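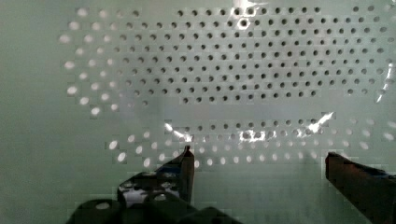

Wrist camera view of a perforated green surface, with the gripper fingers at the lower edge.

About Buvix

Buvix designs and maintains handling cells for institutional kitchens. A handling cell is one robot arm, its cameras, a fixed work surface and the software that connects them. Our cells pick up kitchenware and packaged food items, move them between marked positions, and hand them back to the person running the line. We don't build arms and we don't build ovens. We write the control software, fit the grippers and stay responsible for the installation after it goes live.

The company has 57 employees in two locations. The Nenota office handles software, gripper design and bench testing. The Tetteh shop handles assembly, spare parts and training for kitchen staff.

What we automate

Most of the work in an institutional kitchen is not suited to a robot arm, and we tell customers this at the first site visit. Cooking, tasting, portioning by eye and cleaning the floor stay where they are. The tasks we take on are repetitive transfers over short distances: plates to a rack, mugs to a shelf, bottles back to a station, strainers and bowls to a sorting surface.

Before a task is accepted, it is run 1,000 times on a test table. Items are set out in different positions and orientations between runs, and each failed grasp is logged with the wrist and overhead camera records. Perforated items are a category of their own in the log. Reflections on a glossy surface and light coming through the holes both affect how the software finds an edge, so strainers and colanders go through a separate grasp check under three lighting settings.

The people at the line

A cell changes the job of the person next to it. In a kitchen without one, a line worker may lift and put away the same types of item for most of a shift. With a cell running, the same worker loads the surface, clears rejected items, checks the wrist camera lens and decides when the arm should stop. There is less lifting and more watching. Some people prefer this and some do not.

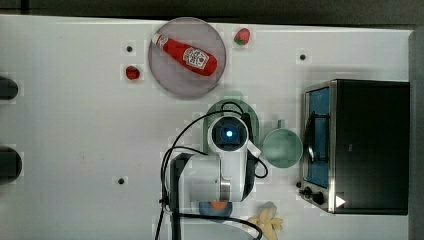 Jerome Rivera objected to the word "watching" when he read a draft of this page. Standing beside an arm that works correctly is tiring in its own way, he wrote, and a worker who only watches will miss the one pick in 300 that goes wrong. He asked that every cell leave the operator something to do with their hands.

We changed the standard layout after that. Since March, new cells are delivered with a manual station at counter height, so that the operator sorts mixed items by hand while the arm handles the uniform ones. Operators can move an item type from one side to the other at the panel, without calling us.

Three conditions are written into each service contract:

The stop control can be used by anyone on the line, and no one is asked to justify a stop.
Operators are trained during paid hours, in the kitchen where they work.
Cell logs record items and grasps. They do not record names, and they are not used for staff evaluation.

The third condition has cost us two contracts. It is still in the template.

Testing and setup

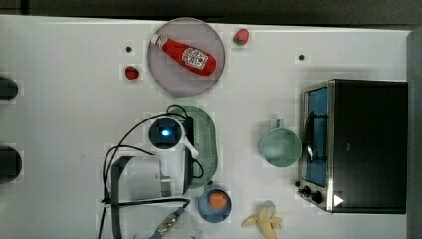 Test table from overhead, with the arm at center and the toaster oven on the right.

The test table is kept deliberately crowded. An arm that can pick up a mug from a clear surface has shown very little; the same mug next to an oven door, with a bowl in the approach path, is closer to what happens at a real counter. Cable routing is tested at the same time. Loops that are too long drag across items, and loops that are too short limit the wrist, so cable length is set per site and written on the cell data sheet.

Our control software is called Volitz. It plans each motion from the camera views, checks the grasp after closing and releases the item if the check fails. Release is always the default - a dropped plastic mug is a small problem, and a forced grip near a hand is a large one. The current version has completed over 2,000 hours of bench time at Nenota.
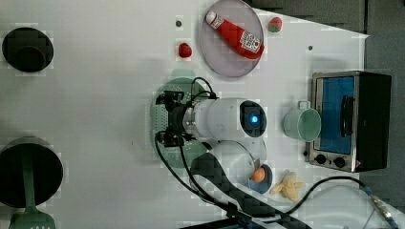 Bench hours are not kitchen hours, and we report the two separately. A customer receives both figures before signing, along with the list of item types the cell has not passed. Glass stemware has been on that list from the beginning. Wet sheet pans were removed from it and then put back.

Working with us

A project normally starts with a half-day site visit. Wilfredo Ocampo schedules these and will ask for a floor plan, a list of the items handled on each shift and permission to speak with the people who handle them, without a manager in the room. If the visit shows that a lower shelf or a second cart would solve the problem, the report will say so, and there is no charge for it.

For service on an installed cell, use the number on the side of the cabinet. The line is open from 5 a.m., which is when most of our customers start breakfast.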